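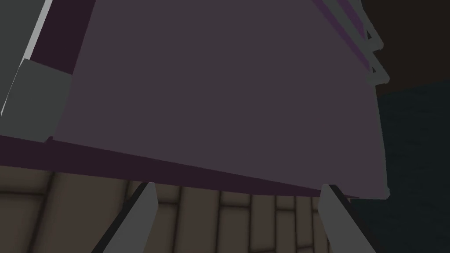 Is there a phone number for Berkia account support?
Berkia has no phone line for personal accounts. Everything goes through the help form, and the form is slow, but it does get read by a person if you pick the right category.

I'm putting that at the top as it has come up on the list before. The rest of this is a reply to Emiko, with her message quoted so people who joined lately can follow.

On May 9, 2020, Emiko Kudo wrote:
> Hello all,
> My Berkia account was locked after I changed my email address.
> The lock page says to confirm with a code, but the code goes to
> the old address, and I lost that one when I left Wastden. I have
> sent the help form 3 times and only get the automatic answer.
> I also run the page for our walking group from the same account,
> so right now no one can post to it or approve new members.
> Is there a number I can call? I found one in a search, but they
> wanted a card number before they would talk to me.
> Emiko

Emiko,

First, please don't call that number again. It isn't Berkia. Pages like that are set up to show when people search for customer service. If you gave them your card, call your bank today and ask for a new one. If you gave them your password, change it anywhere else you used it.

Now the lock. You said you sent the form three times. I would stop sending it under the same category. When I went through this in October, each new form on the same topic got added to the first one and I was moved to the back of the line. I can't prove that is how it works, but the case number never changed and the date on it did.
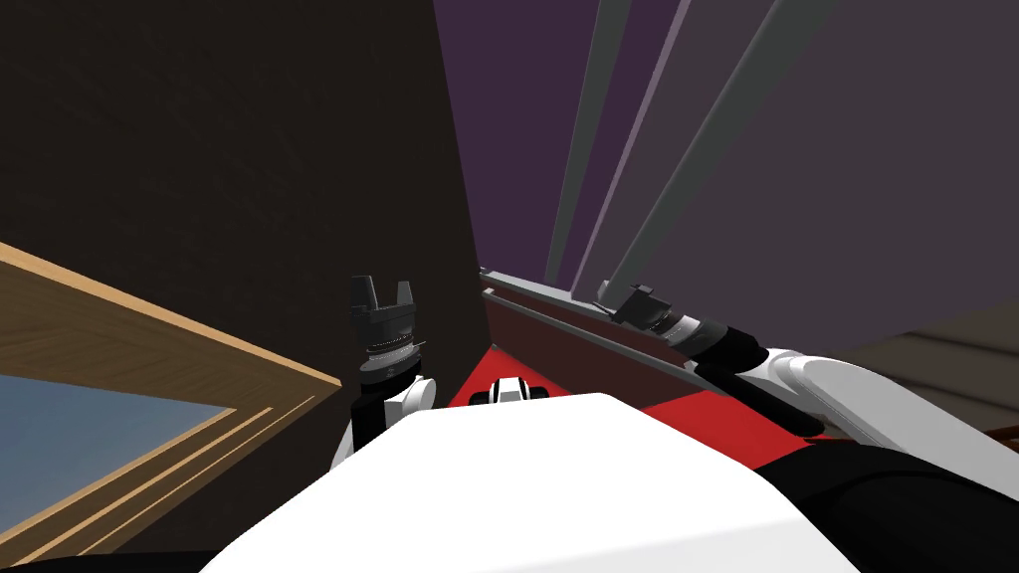 What worked for me was going in through "I no longer have access to my email" and not "My account is locked." The first one is hard to find. From the login page, choose the help link, then "Other ways to sign in," then scroll past the list of articles. The form is under the last article. Use a browser on a computer. The phone app leaves that link out, or did when I tried.

They will ask for these:

The old email address, spelled exactly as it was on the account
The month you opened the account, as near as you can get it
A new address that has never been used on Berkia
A photo of an ID with your name on it

The third one caught me. I gave an address I had used years ago for a second account, and the form took it without complaint and then nothing happened. Make a fresh address if you have to.

Keep the message short. There is a box for details and it holds a lot of text, but I wrote 2 sentences and that was enough. Mine said that I had lost the old address when I changed jobs, and that I could not receive the code.

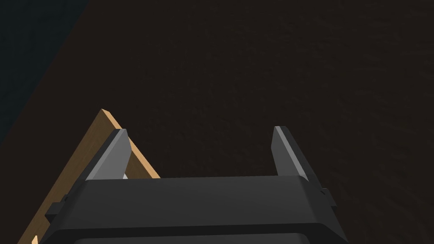
After that it was 9 days before I heard anything. The answer went to the junk folder, so look there every day. It has a link in it that runs out, and if you miss it you start over. Check that the link goes to the same site you normally log in to before you click on it.

About the walking group page – that is a separate matter and you may be able to fix it sooner. If any other member was ever made a helper on the page, that person can ask to be moved up to owner. The request is in the page settings under "Roles." It only works for groups with more than 50 members, and I don't know how many you have. Once you are back in, add a second owner either way. I have done it on both of mine.

One other thing for anyone reading. If you are leaving a job or a school, change the address on your accounts while the old one still works. Sement does this better, in my opinion. It keeps both addresses for a while and will send the code to either. Bae I have not used enough to say.

If the form gives you an error at the photo step, make the file smaller and try again. Write back to the list when you hear from them, as I would like to know if the wait is still as long.

Pádraig Sheehan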